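Open day at Solovik, part two: the assembly cell

I had Friday afternoon free and spent most of it at the Solovik open day. The morning talks I skipped. The program listed four demonstrations and I got to two of them, the palletizer and the small-parts assembly cell. The palletizer was a palletizer. The rest of this post is on the assembly cell.

The task was maintenance work on a small cylinder held in a fixture, with loose parts and a screwdriver lying within reach. Solovik's integration people, working with Hovota on the control side, train the motions in simulation first and then move them to the hardware. The pitch is that most of the failures get used up where they cost nothing. They quoted 4000 simulated runs for the current version, of which 405 were thrown out because the physics engine did something silly with the contact between fingers and part. I appreciated that they gave the second number without being asked.

The visit started at the simulation desk, with two monitors and a very loud workstation. The operator could move any part on the virtual table and restart from there. Parts positions are randomized within 15 mm, lighting within limits I didn't write down. Someone in the group asked about friction. The answer was that friction is randomized too, and that it is still the weakest part of the model – rubber seals in particular. I have lost enough weekends to O-rings to believe this.

Cycle time came up next. Kleinschmidt, who supply the fixtures, want the whole sequence under a minute. Solovik would not commit to that.
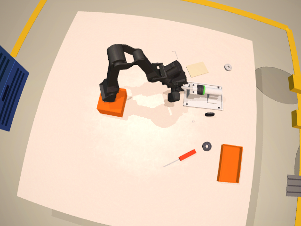
My own question was about fixture tolerance. If the base plate is screwed down slightly off its nominal position, does the arm correct for it or does someone have to re-teach the approach? They said small offsets are handled by the camera, and larger ones stop the cell with an error. The code for that one is 354, which the operator knew by heart. Draw your own conclusions about how often it comes up.

The hardware cell was in the next hall, and I saw three cycles on it. Two finished. The third stopped with the gripper short of the part and was reset by hand – no drama, thirty seconds.

On the way out I picked up the Pumex leaflet on finger pads, which has an actual wear table in it. I'll go through that in a separate post once I have checked it against the pads on our own gripper.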